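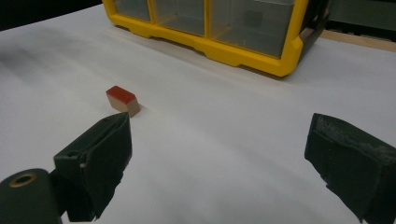 The case for the hand-held gripper

29 December 2018

I've spent most of this year trying grippers, and the one I'd keep if I had to give the rest back has no motor in it. You hold it, you squeeze, two padded fingers close, and a small camera looks out between them. I love this thing!

When we started in July I was sure the Udano was going to win. It's a lovely motorized gripper, smooth and strong, with force readings you can plot all afternoon (and I did). The Bruvero was cheaper and nearly as good once its controller stopped dropping the connection. We bolted each of them to the arm, drove them around with a joystick, and after two weeks of picking up little wooden blocks we had 1,239 grasps on file. I thought that was plenty.

Then we put a camera on a Quansah hand tool and passed it around the shop. In the same stretch of time we logged 3,208 grasps, and they were better ones. People's wrists do things I would never think to program. They tilt in early when a block sits at an angle, they nudge it straight with one fingertip, they back off and try again without being told. With the joystick, all of that disappears, and you get the same careful straight-down approach over and over.

The usual objection is that a hand tool teaches you nothing about the arm. Fair enough, and I wouldn't pick a motor or tune a controller with one. But it teaches you a huge amount about fingers. We went through four pad materials in a single morning, swapping them with a screwdriver, and the soft fabric kind beat the hard rubber I'd been defending for months. Doing that on the Udano would have meant recalibrating every time.

It also changed where I think the camera belongs. Ours used to hang over the table on a Prostum bracket, with a fine view of everything except the moment of contact, when the arm got in the way. Down between the fingers you see the block's edge, the pad and the gap closing. Yes, the fingers fill a good part of the picture. I'd still take that view every time.

So if you have money for one nice gripper this year, buy it, enjoy it, and set a little aside for a hand tool to go with it. We have two now and I'm already pricing a third.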